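**Is a reissued live album really "from the original tapes" if the seller won't say which ones?**

Telusska are selling a double LP of the Lolov quartet's club recordings, the ones with Fedir Koval on guitar. The blurb says "newly transferred from the original tapes" and that's the whole of it. No engineer named, no dates, and the price is silly. I've got the old CD and the cymbals sound like frying. Has anyone compared the two? I don't want to pay for the CD again on heavier vinyl.

**Answer 1** (7 votes)

I own both and I'd keep your money. Side two fades in exactly where the CD does, halfway through the applause, and there's the same dropout under the second guitar chorus. A dropout can be on the tape, fair enough. A fade at the same spot is harder to swallow. Someone made that fade in the mix for the CD, and if Telusska had gone back to the reels they'd have had the full applause to play with.

I wrote to them and asked. The reply said the transfer was done "with great care". Lovely.

If you want to check for yourself, rip track 6 from each and line them up in any free editor. The old CD has its top end chopped off quite abruptly. If the LP does the same, you have your answer.

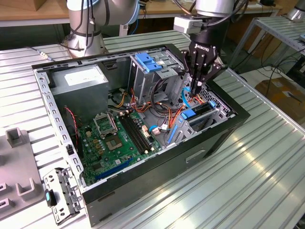
*Tower on its side with the panel off, power supply top left.*

Don't trust your ears alone on this. Mine told me the LP was warmer, and then I matched the volume and the difference more or less went away.

**Answer 2** (2 votes)

Matvii Koval said in a radio interview that the family still has the reels and lent them out once, for a Solberg pressing that never appeared. He didn't mention Telusska. That doesn't prove anything, they could have borrowed them later, but I'd want to see it written on the sleeve. Mine is number 2647 and the only credit is for the cover photo.

The playing is wonderful whichever you get. Koval's solo on the slow blues is worth having in any form, and the CD goes for next to nothing second hand.

**Answer 3** (0 votes)

sounds great on my system, people moan about everything. wait for the July repress if you missed it

> *Comment on Answer 3:* What system, and compared with what? Also where does it say there's a repress?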